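## Running the bed-clearing demo on an open day

Set up the Javell hand gripper before the doors open. Check that both jaws close evenly, then wipe the grip pads with a damp cloth and let them dry.

1. Pull the fitted sheet tight at the corners. Small wrinkles are fine.
2. Approach each item from above with the jaws open.
3. Close slowly, lift clear of the sheet, and pause for 2 seconds.

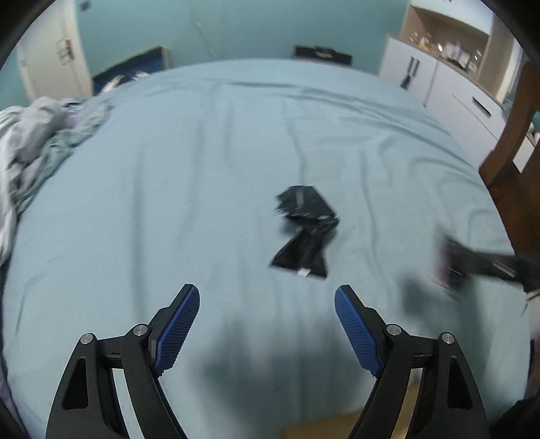

Visitors tend to rush the approach – ask them to stop short and line up first. Soft items should be taken at their narrowest point.

Allow 100 seconds per turn. Houshang Mousavi keeps the sign-up list; faults go to Comfort Alhassan.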